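4. Recording the box-folding task

I do this part the same way every time, and I'd ask you to as well, so our Hullell runs can be compared with yours.

1. Lay the carton between the two grippers, flaps open. Don't pre-crease it for the policy, tempting as that is!
2. Start both streams, the fixed view and the wrist view, and check that they share a clock.
3. Run the fold. I cap each try at 500 steps.
4. Save it, label it pass or fail, and go again (my set has 883 tries, fails included).

Note: I keep the fails in training. The policy got better at second grabs once I did.

Caution: hands off the table while the motors are live.

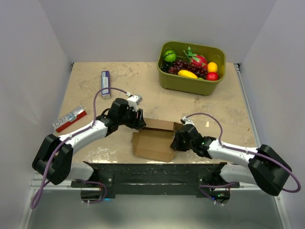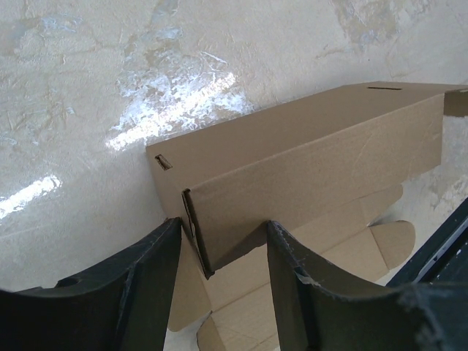
Fig. 2. The carton on the table, fixed view first, then close up between the gripper fingers.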